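Three nights at the chapel in Vadumside

I'd been promising Heledd for ages that I would come up and hear the place, and I'd been finding reasons not to for just as long (the trains, the cat, the trains again). Then she rang in August to say that Doaa Hajji was playing three evenings in a row, solo cello on the first, a duo on the second and "something with the building" on the third, and that I could have her sofa bed if I brought my own pillow. So I packed the pillow.

For anyone who hasn't been, Vadumside is one of those towns where every second street ends in a chapel and most of the chapels are flats now. The one that puts on music was built in 1844 and has kept its gallery, its pews downstairs and a very steep set of stairs that I went up far too fast on the first night. It seats 200 if everybody is friendly. I sat upstairs at the side, which Heledd swears by, with my knees pressed into the panelling and my coat under me because the pews are what they are.

What struck me straight away was how much the room does on its own. A door closed somewhere downstairs before the start and I could hear it travel! It went up over the gallery and came back softer, and then a man unwrapped a throat sweet and that went round too. Heledd says you get used to it. She has been going every month for years and she still leans forward when the lights drop, so I'm not sure she has got used to it at all.

First night: Doaa on her own

She played for an hour and a bit without a break and without saying a word, which I'd normally find rather severe, but she has such a relaxed way of sitting that it felt like being let in on her practice. The first piece was mostly long low notes with huge gaps. In a dry room I think it would have been hard going. In the chapel the gaps filled up, so that each new note had to push its way in past the last one, and there was a stretch near the middle where I honestly lost track of which sounds she was making and which were left over.

Then a short, scratchy, quick piece that I didn't get on with. Too many notes for that much echo, it all turned to soup. Heledd loved it and we argued about it all the way home and over the toast.

The last one was a setting of an old lullaby, and I'm not going to go on about it, except that the woman beside me had hold of her husband's sleeve the whole time and I'd have liked a sleeve myself.

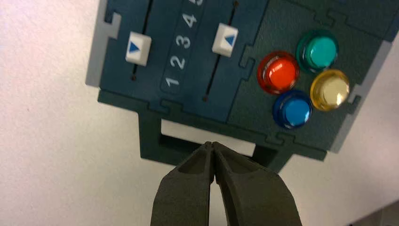 Second night: the duo

Flandidari are Tatiana Jireš and Fuad Shiferaw, voice and harmonium, and I knew one of their records quite well already, so I went in with Opinions. On the record everything is close up. You can hear her breathe in, you can hear the bellows creak, it's like having them in the kitchen. I couldn't see how that would carry to the back of a gallery, and for the first two songs it didn't, really. The harmonium swelled up and sat on top of her like a big dog.

Then they moved. Between songs Fuad got up, shoved the harmonium (it's on little wheels, I was delighted) a good way back under the gallery, and Tatiana came forward to the end of the aisle and sang from there with nothing in front of her. What a difference! The drone seemed to come from the walls and the voice was right there, every word of it. I don't know if they had planned it or if they'd been as bothered as I was. They looked pleased.

They did the long one from the record, the one with all the verses about the ferry, and I'd forgotten how funny it is. It got proper laughs. And then a new one called Grunness, which as far as I could make out is about a lighthouse or a person who wants to be left alone like a lighthouse. I'd need to hear it again. It has a lovely turn in the tune where you expect it to go up and it just stays put.

My one grumble is the interval, which was too long and too cold. The tea is served in the vestry through a hatch, and the queue goes out of the side door, and by the time I'd got mine the second half was starting and you can't take cups upstairs. I drank it in four gulps and burnt my tongue. Worth it for the bara brith though, and I had a nice chat in the queue with Berwyn Eynon, who tunes the chapel piano and told me that it drifts sharp in the summer and that he has given up arguing with it.
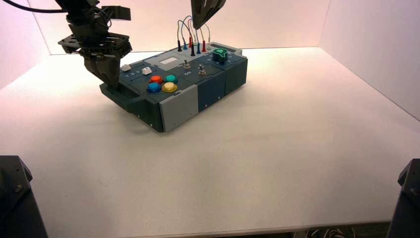

Third night: something with the building

I had no idea what to expect and the programme note was no help whatever (it said "for cello, room and patience"). All of us were asked to sit downstairs this time. Doaa started up in the gallery, out of sight, with Tatiana somewhere else up there, and for quite a while I couldn't tell which side anything was coming from. I kept turning round. So did everyone else, and there was a bit of giggling, and then gradually people stopped and just faced the front like we were on a bus.

It was very slow. I'll admit that I spent a few minutes thinking about whether I'd left my charger at Heledd's. But something happens when you give up waiting for the next thing, and at some point I noticed that the two of them had been holding the same note for ages, cello and voice, a tiny bit apart, and the whole room was sort of beating with it. You could feel it in the pew. I put my hand flat on the wood to check.

After that Doaa came down the stairs, still playing a few notes whenever she stopped on a step, which can't be easy with a cello and those stairs. I've mentioned those stairs. She ended up in the aisle next to us, playing so quietly that I could hear the bow more than the note. And then rain on the roof! It came on right at the end, and she stopped and let us listen to it, and it was a good long time before anyone dared to clap.

I asked her afterwards if she'd have carried on without the rain. She said she'd had another ten minutes ready and was quite glad to skip them.

A few bits and pieces if you're thinking of going

Go upstairs for anything with one or two players and stay downstairs for anything with words. That's Heledd's rule and after three nights I agree with her, the second half of the Flandidari set excepted.

Take a cushion. I sat on my coat and then I was cold, and on the third night I sat on the pillow I'd brought for the sofa bed and got some envious looks.

The 204 bus goes from the station to the bottom of the hill and the last one back leaves before most concerts finish, so you'll want a lift or sturdy shoes. We walked. It's downhill to Heledd's and there's a chip shop that stays open late.

Food beforehand: we ate at Mujić two nights out of the three. It's tiny and it does a pepper stew with flatbread that I have been trying to copy ever since. I'm getting close but I think they use more vinegar than I dare to.

Tickets are paid for at the door, cash or card, and they do stamp your hand, so don't do what I did and wash it off in the interval.

I've been playing the Flandidari record a lot since I got home, and it sounds a bit cramped to me now, poor thing. There's meant to be a live one coming. Heledd has already asked whether I'm coming up for the winter concerts and I've said yes, provided that somebody feeds the cat and she lets me have the good blanket.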